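Workshop Tips: Trying Out Grippers and Hands Before You Commit

Part 6 of the bench notes. Parts 1 to 5 covered clamps, bins, labels, cable runs and lighting.

Most of the mail after the last page asked which hand to fit for sorting moulded parts out of a bin. The answer depends on your parts, so these are notes on how to compare two hands fairly in a small workshop. We used a five-fingered hand from Wosum and a plain two-jaw gripper from Kusico, with the Zadonance controller set to the same speeds for both.

Pick awkward parts

Don't test with blocks and balls. Every gripper picks up a block. Use the things you have to move in a normal week: shiny black mouldings, hollow shapes, boxes with soft corners. Glossy curved plastic is hard on fingertips and hard on cameras. Put at least one cardboard box in with the plastic, as the grip force that suits one will often mark or drop the other.

Scuffed parts are fine for trials. Keep a set aside and write TEST on the underside in paint pen so they don't go back into stock.

Line the bin

A flat piece of cardboard on the bottom of a plastic bin stops hard parts sliding when a finger nudges them. Cut it a little small so it lifts out easily. Change it when it gets a dent, or parts will settle into the dent and you will be testing the dent.

Stand the bin close to the shelving but leave a gap. Wrists need more room than you think, and a bin pushed right up to a cabinet loses you one whole side of approach.

Where to put the cameras

A camera overhead gives you the layout of the bin and tells you which part is on top. It is poor at showing the last bit of the reach, because the hand covers the part. A wrist camera sees that last bit, but a dark hand close to the lens takes up a lot of the view and fast moves blur. Run both. If you can only afford one, start with the overhead one and slow the final approach down. 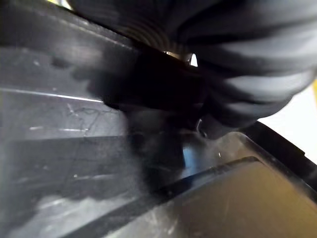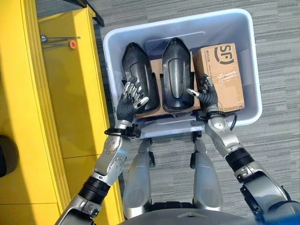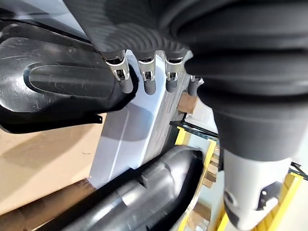 Bin work from the wrist (first and last) and from overhead (middle).

Set the exposure by hand. On automatic, a wrist camera hunts between dark plastic and a bright background and you lose detail in both. We set ours with the hand parked low over the darkest part and left it there.

Scratched clear plastic throws small glints. If your software keeps finding edges where there aren't any, turn the tray before you start changing settings. A lamp moved to one side does the same job.

Cables

Loop the wrist cable with enough slack for a full turn, then run the arm through its whole range by hand with the power off. Watch the rim of the bin. A loop that hangs over the rim can catch when the arm lifts. Hook-and-loop ties are better than zip ties during trials, as you will be moving them.

Running the comparison

Do 60 picks with each hand on the same parts. Shuffle the bin between picks and don't tidy it. Mark each pick as clean, second try or dropped, and write down which part it was. Totals on their own won't tell you much.

Keep the speed the same for both hands. The controller takes speed as a plain number and we used 900 throughout. It will go to 1131 on ours, but the wrist pictures were no use at that setting.

What we found: the two-jaw gripper was quicker on boxes and easier to set up. The five-fingered hand was better on long curved mouldings, where it could get fingers inside the hollow. It took 2 evenings to set up properly and the finger pads want wiping down more often. For a bench that sees mostly boxes, buy the jaws.

Looking after fingertips

Wipe pads with a barely damp cloth before each session and let them dry. No solvents. Cardboard dust builds up quicker than you would expect and makes rubber slippery. Check the pins at the finger joints while you are there, and keep spares in a labelled tin.

The pad sizes in the Lévesque catalogue are listed by outside width, so measure across the pad and not the bracket before ordering.

Next page, October: suction cups, and how to stop them hissing.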